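Flutbridge borrowing library adds kitchen and tableware shelf

Households in the Lastora district can now borrow dishes, pans and serving ware for up to two weeks 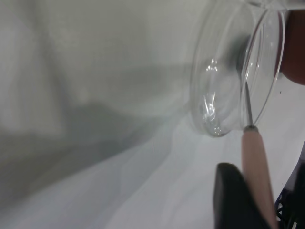

A clear round dish. Kitchen and tableware can be borrowed from the Flutbridge library.

Flutbridge, Mar 9, 2022 – Skular, which runs the borrowing library in Flutbridge, has opened a kitchen and tableware section to all its members. The section holds 273 items, from pie dishes and mixing bowls to preserving pans, cake tins and full sets of plates. Members can reserve them online or at the counter and keep them for up to two weeks at a time.

The library has lent tools, garden equipment and camping gear since it opened. Kitchen items were the most frequent request in the members' survey held in December. Many of those who replied said they owned large dishes or pans that they used once or twice a year, and others said they had put off cooking for a larger group for want of the right equipment.

What can be borrowed

The new section is arranged by use. Baking items include loaf tins, tart tins, cooling racks and scales. Tableware includes dinner plates, side plates, bowls, jugs and serving dishes in glass, china and steel. There is also a smaller group of electrical items, among them slow cookers, a food processor, two bread makers and an ice cream maker.

Preserving equipment will be available all year, although demand is expected to be highest in late summer. Jars are not lent. Members making jam or chutney should bring or buy their own.

Sets for larger meals can be booked together. The biggest covers 60 place settings and comes in stacking crates with lids. It needs to be reserved at least a week ahead, and collection is by car or van only, as the crates are too heavy to carry any distance. Smaller sets can be collected on foot or by bicycle if the borrower has a suitable bag.

How the section was put together

Most of the stock was donated by households in the district during the winter. Chacko, the cookware repair and resale firm on the Lastora trading estate, checked the donated pieces before they went on the shelves. Chipped or cracked glass and china was turned away, along with non-stick pans with damaged coatings. Electrical items were tested and labelled with the date of the test.

Chacko also replaced handles and lids on 33 pans that would otherwise have been thrown out. The firm will continue to inspect items twice a year and will carry out small repairs under an agreement with Skular that runs until the end of next year.

Anything that could not be lent was sorted for recycling. Oven glass and drinking glasses were kept apart from bottles and jars, which are collected separately in Flutbridge.

Cost and membership

There is no separate charge for the kitchen section. Existing members can use it from today with their present card. New members need proof of address in Flutbridge or one of the Lastora villages, and can join at the counter or through the Skular website. A reduced rate is available to students, people on low incomes and anyone over state pension age.

Small groups such as allotment societies, choirs and parents' groups can take out a group card, which allows several people to collect and return items on the same account. Group cards cover the large tableware sets. Businesses are not eligible, and items may not be used for paid catering.

A deposit is taken for the electrical items and for the largest set. It is returned in full when the items come back complete and clean. Ordinary breakages of single plates, bowls or glasses are not charged, but members are asked to report them so that the set can be made up again before the next booking. Broken pieces should be wrapped and disposed of at home.

Care of items

All items should be washed and dried before they are returned. Pieces that are safe to use in a dishwasher carry a green label on the crate or bag. Cast iron, wooden boards and sharp knives must be washed by hand. Glass dishes should not be moved straight from the fridge or freezer to a hot oven, and should be left to cool before washing.

Printed care notes are supplied with each loan, and the same notes can be found on the item's page in the online catalogue. Large print copies are available at the counter.

Donations

The library is still accepting serving spoons, ladles, large stock pots and matching sets of six or more plates. It has enough mugs, wine glasses and cake stands and cannot take any more at present. Donations should be clean and can be handed in at the counter during opening hours. Please do not leave boxes outside the building.

Notes to editors

Skular runs borrowing libraries and repair sessions for household goods. The Flutbridge library serves the town and the surrounding Lastora district.

Chacko repairs and resells used cookware from its workshop on the Lastora trading estate.

Opening hours, membership rates and the full catalogue are listed on the Flutbridge page of the Skular website. Requests for further information should be sent to the Skular press office through the contact form on the same site.

Ends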